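**Progress report: tabletop example collection**
Prepared for: Saadet Gündoğdu, Jullovance
Prepared by: Iida Kemppainen, Akden
Date: 2025-08-05

## Status

Collection is on schedule and the spending is within the plan we agreed on. We have 687 accepted examples of single-object pick and place, and 111 more have been recorded but not yet reviewed. The first training run on the accepted set is finished. The second will start when review of the remaining examples is done.

One item from the last report is still open, the labeling of failed grasps. It is covered below under Problems.

## What was done this period

Yutong Zou and Xiuying Liang ran the recording sessions. Each session uses a few small objects placed on the white table, and the operator is given a written instruction naming one of them and where it should go. The other objects stay on the table. We made this change after the first training run, where the model did well with one object present and often reached for the wrong item when there were more.

The objects are ordinary things that differ in shape and in how they have to be held. Pens are the slowest. An operator has to line the fingers up across the barrel, and small errors in wrist angle push the pen away before the fingers close. Wooden cubes are the easiest and we have cut back on them. Fruit falls in between. Limes roll when touched off center, so those recordings include a fair amount of chasing, and we keep them if the operator recovers without help.

Xiuying rewrote the operator instructions. The old version told people to return the arm to its start position after every attempt, including failed ones. The new version lets the operator try again from wherever the arm is, up to 2 more times. Examples recorded this way are longer but show recovery, and recovery was the main gap in the first set.

Consolacion Macapagal took over review. She checks that the instruction matches the object that was picked, that all camera streams are complete, and that the joint readings line up with the video. She rejected 66 examples this period. Most of these had dropped video on the wrist view. A smaller group had the wrong instruction attached, caused by an operator skipping ahead in the list. Jolis, our recording software, now asks for the instruction to be confirmed before the recording starts.

## Problems

**Failed grasps.** We still mark an example only as accepted or rejected. Yutong would like a third label for attempts where the object was touched and lost. I agree, but it means going back through the accepted set by hand. We have started with the pen examples and will decide on the rest when we know how long those take.

**Cable routing.** The cables near the wrist were rerouted once and need it again. They are clear of the fingers in normal use, but at low wrist positions a loose lead can come between the overhead view and the object. We have asked Cui for a shorter set. Until it arrives, operators are told to stop and clear the lead before they begin if it hangs over an object.

**Finger wear.** The ridged finger surfaces pick up dust and grip less well on smooth items. They are now wiped at the start of each session, and a spare pair is kept in the lab. No change to the budget.

**Lighting.** Afternoon sessions had stronger shadows than morning ones. We are leaving this alone, as some variation is useful, but the time of recording is now saved with each example so the two can be compared.

## Budget

Operator hours were slightly under plan. The difference came from two canceled sessions during the cable work and will be used up in the next period. Storage cost is as forecast. We are not asking for any change to the payment schedule.

## Next period

- Finish review of the waiting examples and start the second training run.
- Relabel the pen examples with the third label.
- Begin two-step instructions, such as moving the cube and then placing the pen beside it.
- Fit the shorter cables and repeat the camera calibration.
- Bring in objects that have not been used in training, to be kept for testing only.

We expect to show results from the second run at the October meeting. If relabeling takes longer than planned, the two-step work will move back and the October results will cover single-object tasks only. We would tell you ahead of the meeting.

## Decision needed from Jullovance

Please confirm whether the test objects should be chosen by us or by your team. Either works on our side. If your team chooses, we need the list before the second training run starts.
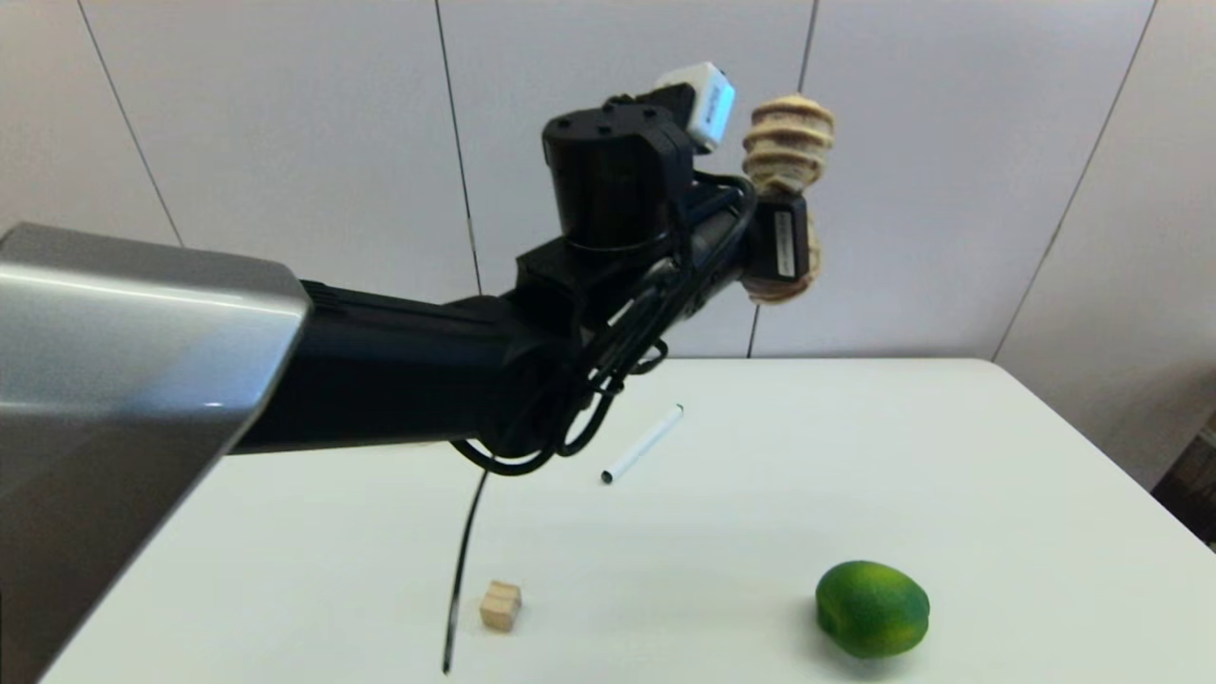 Figure 1. Collection table with the arm and gripper, set with a pen, a wooden cube and a lime.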